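List: Jarman-users
Subject: Re: [Jarman-users] wrist camera shift after finger swap

On the Erau list digest last night, a member wrote:

> We changed the finger pads on our arm in April and since then every
> grasp lands a little to the right of where it should. Closing force
> looks normal in the log. I re-ran the hand-eye routine twice and got
> two different answers. Is it the camera bracket, or is the routine
> no good with the new pads? Also, how often do people redo this?

We went through the same thing on our cell, so I'll put down what we do now. We run one arm over a white table with the Skindudo bracket at the wrist, and the controller is on the current Ziron release.

Check the bracket before you touch the software. The two screws on the underside of ours work loose, and you can't feel it by hand. Take them out, clean the threads, put in a small drop of the removable thread locker and leave it overnight. If you run the routine on a loose bracket you will get a different answer each time, and that sounds like what you have.
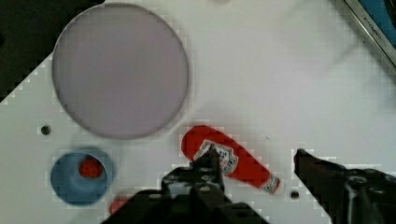
Finger alignment is the next thing. Open the gripper to the width you use for your largest part and look at the wrist view with the normal clutter on the table. You want both fingers in view, and you want to know what they hide. With our ketchup bottle lying on its side, the gripper covers part of the label, so I don't use the label as a reference point. The cap end stays clear, and there is a small round hole in the tabletop right by it, so I use that hole. It doesn't move when somebody bumps the table setup. Write down the pixel position and compare it after every pad change. Ours was off by 11 pixels after the last swap, all of it from one finger seated crooked in its slot. Reseating it fixed the offset and I never opened the calibration page.

If the bracket is tight and the fingers are square, then redo hand-eye. Use at least 9 poses and tilt the wrist in most of them. Flat poses all at one height give you a number that looks fine and drifts as soon as you reach toward the edge of the table. Let the arm settle before each capture. I set the wait to 290 ms and left it there.

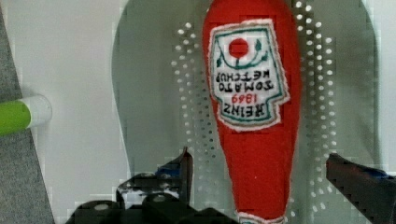
Then test on something soft as well as something hard. A plush part gives when the fingers close, so a side error that would knock over a rigid part can go by without a fault. I look at whether the neck sits in the gap between the two fingers before closing, and I ignore the grasp result for that check.

As for how often, we do the reference hole check at the start of each shift and the full routine every 2000 cycles, or after any work on the wrist. The check takes a minute with the arm parked.

One more thing on the pads. If yours are the glued type, scrape off all the old adhesive. A ridge under one pad will push your center over.

Can you post the two results you got, with the pose list? If most of the difference is in rotation I would go back to the bracket.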